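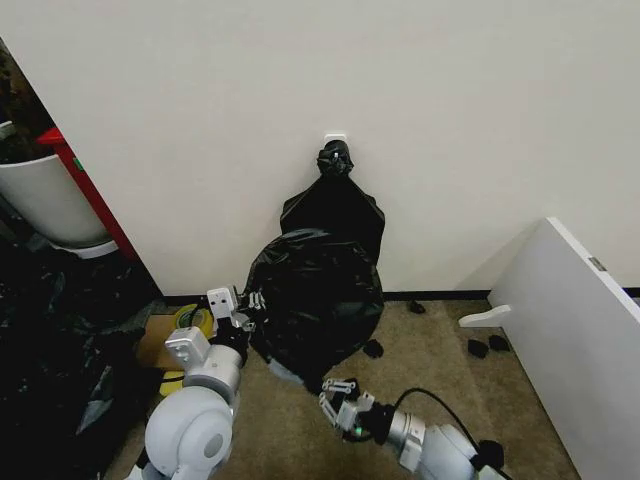 Two arms, one bin bag and a knot at the top.

About Ukik

We gather examples for machines that learn by being shown. If you want a robot to help with household jobs, you first need a great many recordings of those jobs being done, with all the small slips and second tries left in, and making those recordings is what we do all day. We love it, which surprises people when they hear how much of it involves bin bags!

Ukik began in a spare room in Buckley with one pair of arms, one desk and a borrowed heater. We have more space now, and the team has grown to 14, but we still work in much the same way. A person guides the arms through a job from start to finish, the joint positions and the camera views are stored together, and somebody else watches the whole thing back before it goes into a collection. Each complete go at a job is called an episode. A decent episode can be over quickly or can take several minutes, depending on how the plastic is behaving that morning.

What we work on

Our longest-running collection is called Taridari, and it is all about soft things. Bags, cloths, sheets, sleeves, anything that changes shape the moment you touch it. Hard objects are kinder to a learning system: a mug looks like a mug from one minute to the next. A bin bag has a new shape every time you pick it up, it folds over on itself, and it shines in odd places under the lights. That makes it a brilliant thing to learn from, and a tiring thing to record.

We aim for 300 episodes of each job before we call it finished. Bin lining currently stands at 204, so there is plenty still to do. We vary the starting positions as we go, and we ask every operator to work in their own style. Some like to open the bag right out before they go near the bin, and others catch one edge over the rim and work from there. Both are welcome. A collection in which everyone moves alike teaches a very narrow lesson.
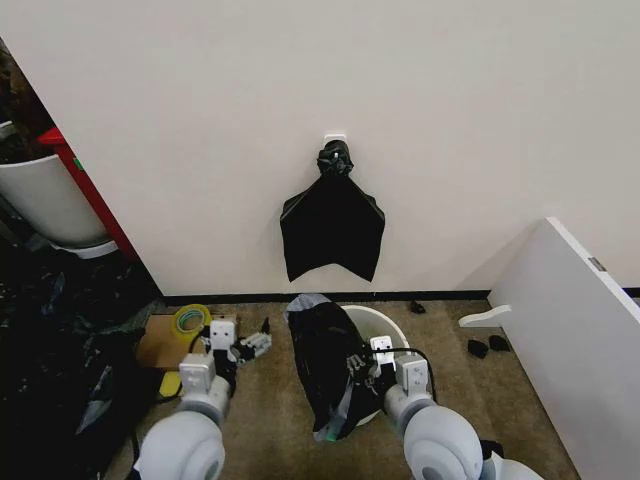
Bin lining for Taridari, with the right hand holding the bag near the rim.

We also keep the episodes that go badly. A dropped corner, a missed grip, a bag that slides off the rim just as you were feeling pleased with yourself - these are marked and stored next to the good ones, with a short note on where things began to go wrong. Teams who use our recordings often ask for these first, as they show how a person gets out of trouble. Our labels are written in plain words, so 'lost the edge, picked it up again from the left' is a perfectly good note here.

How we check things

The second half of our work happens at a desk. Tellero is our own viewing and labelling tool, built in-house over one long winter and improved every month since. It plays the camera views alongside the arm movements and lets a checker mark the start and end of each step: reach, grasp, open, pull, let go. Two people label every episode separately. Where they disagree, they sit down together with a pot of tea and watch it again, and around 40 episodes have been relabelled that way since January. We keep both sets of labels as well as the agreed one, so anyone using the collection can see which moments were hard to call.

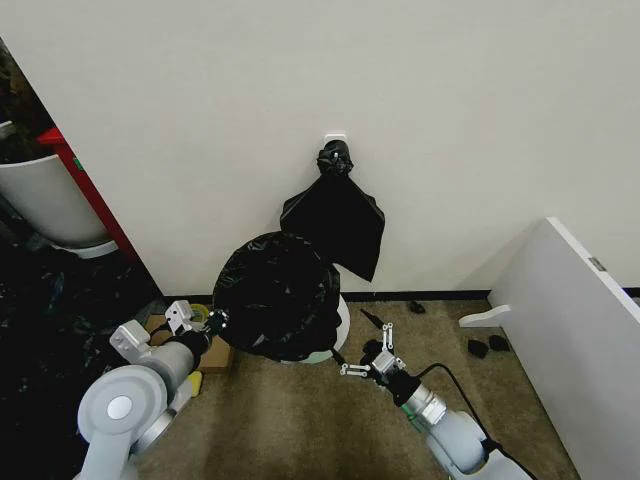
Deciding when a job is finished is one of our favourite arguments, and it comes up in nearly every checking session. Everyone has a slightly different idea of a properly lined bin. With the black plastic stretched over the round top and the pale base still showing underneath, one checker may be happy to mark the step as done, while another wants to look at how the bag sits all the way round. We write the rule down before recording starts on a new job, and then we nearly always have to rewrite it after the first week. The old versions stay on file with the episodes they belong to.

Working with us

Most of our operators had never touched a robot before they came to Ukik. We've had people join us from kitchens, dressmaking and parcel sorting, and they have been wonderful at it. Patience helps, and so does a real interest in how hands do things. New starters spend their first fortnight practising on simple pick-up jobs, then move on to cloths, and bags come last.

If you're building a learning system and need examples of an awkward everyday job, we'd love to hear about it. Tell us what the job is, what counts as finished, and what usually goes wrong. Visitors are welcome at Buckley too, by arrangement, and we're always glad to let people have a go with the arms.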